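**Can I switch scents in a wax warmer without them mixing?**

*Lorkitcombe Home & Scent Help, January 2021*

I bought a Hervieu warmer at the shop in Lorkitcombe and I love it, but my vanilla melts now smell like the pine ones I had in before (ugh!). Do I have to buy a second dish?

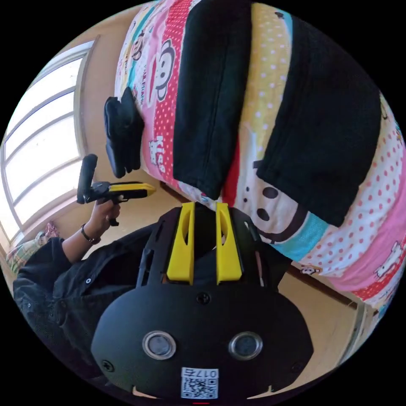

*Yellow fingers, black housing*

**hostska_fan**

No, one dish is fine! I pop mine in the freezer for 20 minutes, then push on one edge and the whole puck slides out. Wipe the dish with a paper towel and you're set. Let it warm back up on the counter before you plug it in, though.

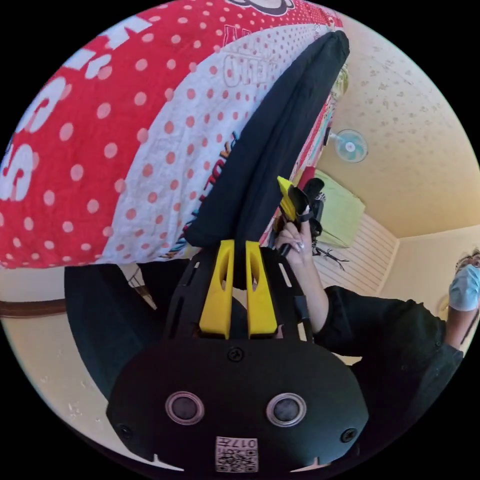 I also keep the old pucks in a muffin tin, and some of them smell pretty great mixed together later (pine and orange, yum).

**meltsandmore**

just use cotton balls, they soak it right up 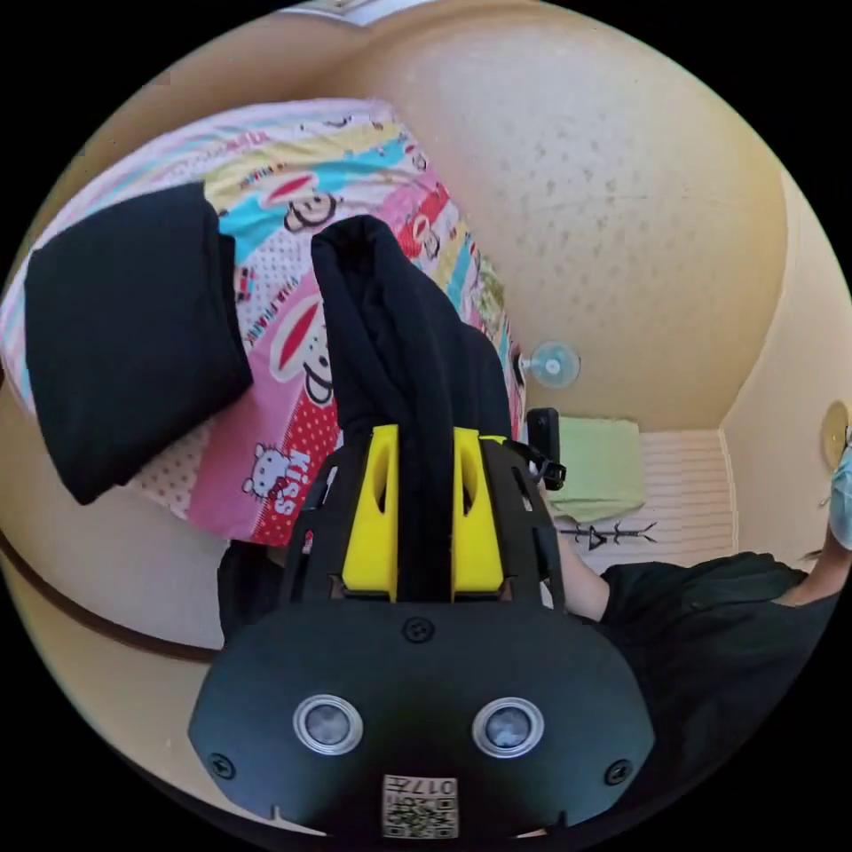

*Reading time: 1 minute*

**waxlady28**

Cotton balls work, but only while the wax is melted, and you go through a ton of them. What kind of pine was it? I had a Zolholm one last April that hung on through everything, and I ended up washing the dish with dish soap and a little baking soda. Unplug it first, and don't pour wax down the sink! I did that once and the plumber was not cheap.

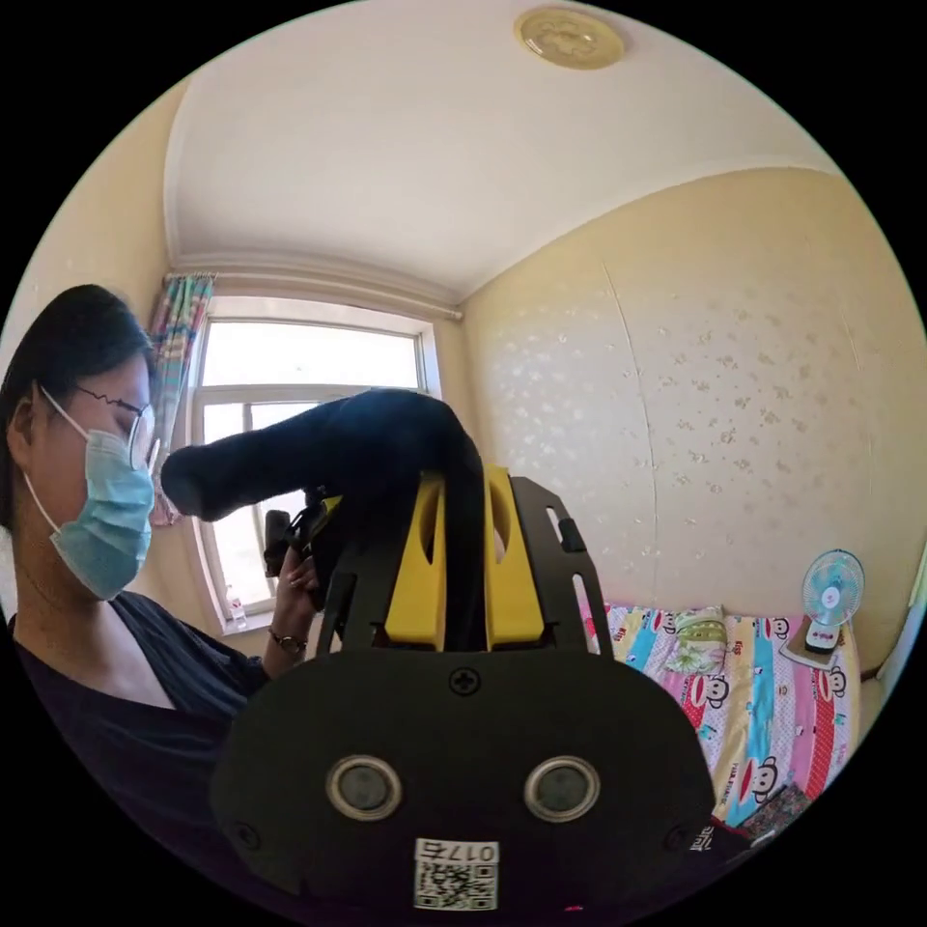 *Glasses and a light blue mask*

If it still smells after that, run a plain unscented melt through it for an evening and toss it.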